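Still Not Sold on the Lasurico Jaws

Filed under: Grippers, Grumbling

A while back I said I'd give the Lasurico hand-held a fair try against my old Mancuso, and Ezequiel Palacios has been asking ever since, so fine. I've had it for most of November. The maker talks up 4000 cycles before the pads need changing. I've done 136 grasps and I already don't trust the left one.

The Mancuso is ugly and heavy, but it closes the same way every time. The Lasurico feels nicer in the hand, I'll give it that, and then it drifts. Out of 60 tries with a mug I wrote down nearly 40 that I'd call clean. My notes from the Jikwood shop trial were better than that.

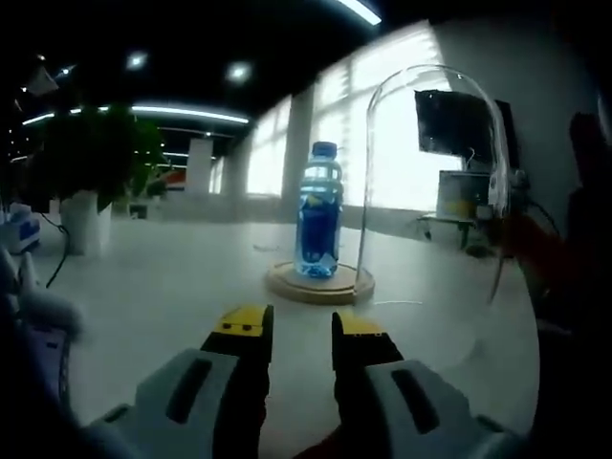 My real complaint is how everyone tests these things. Show me a demo and I'll show you an easy object in good light. I lined up on a water bottle with the glass dome off to one side, and with big bright windows behind it the clear parts are a pain to judge. The blue cap and label are easy. The dome is what I'd like to see the Urkville people try in their next video.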